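24 Jul 2020
Memory module insertion, hand-guided and remote

Moved the Prolby job to the second bench and started teaching the arm the RAM task. Case on its side, panel off, cooler left off the CPU so there's room to get the wrist in. Larysa Hnatiuk did the first lot by hand guiding while I watched the force readout, then we swapped.

Hand guiding is fine for the approach. It gets poor in the last bit above the slot, where you end up pushing on the wrist and the module tips. Larysa's trick is to let go, wait for the arm to settle, then nudge it from the elbow. It works but it puts a long pause in the recording, and the Sirko software treats the pause as part of the task. I've been trimming those out by hand. Anything over 800 ms with no motion gets cut.

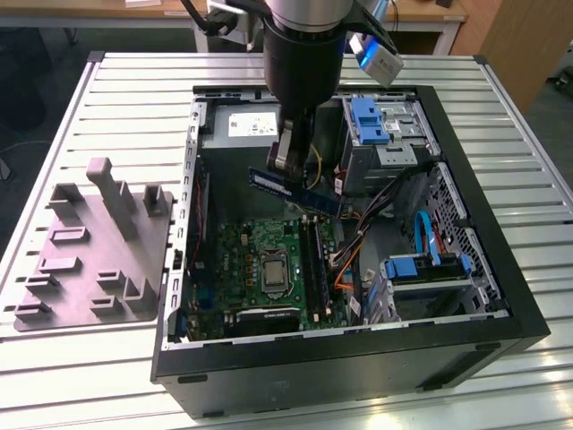
After lunch we tried the same thing by remote control from the desk, with the speed scale turned down to 3 per cent for the final approach. Slower to do, but the paths are much smoother and there's less to trim. The wrist camera is good enough for lining up the notch. It's no help judging depth, so whoever is driving still wants a second person at the bench calling it out.

Grip force: began at 400 on the controller scale and had slip when the module touched the slot at an angle. Going higher stopped the slip but I don't like the load on the board edge. Left it at 400 and changed the approach angle instead.

Two things to fix before the next session. The arm cable drags when the wrist turns past centre — needs another clip. And the start pose has to be saved under its own name, as I overwrote Larysa's this morning and we had to redo it.

Gurnberg want the first set of recordings in August. Copy them to the Citix drive, remote runs and hand-guided runs in separate folders.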